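3.2 Where the diaries were kept

I'll admit I came to this study sideways. I wanted to know why people in Valdebenito stop writing in a sleep diary, and I figured the answer would be boredom. We handed out 300 diaries in June, and the ones that came back full had mostly lived in the kitchen -- next to the coffee, in plain sight. Bedside diaries did worse, which surprised me, and I went back over those entries twice. People who skipped 7 nights in a row almost never picked the pen up again. The Brotelo group got a reminder card on day 15, and I can't say it did much for them.

Interviews were held at a table with a vase of artificial flowers and a rack of capped test tubes at the back (Figure 2).
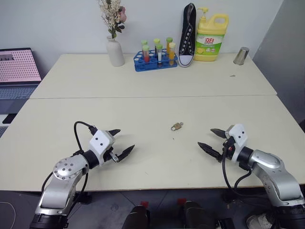 Figure 2. Interview table.

3.3 Coding the entries

I read every entry myself before any coding began.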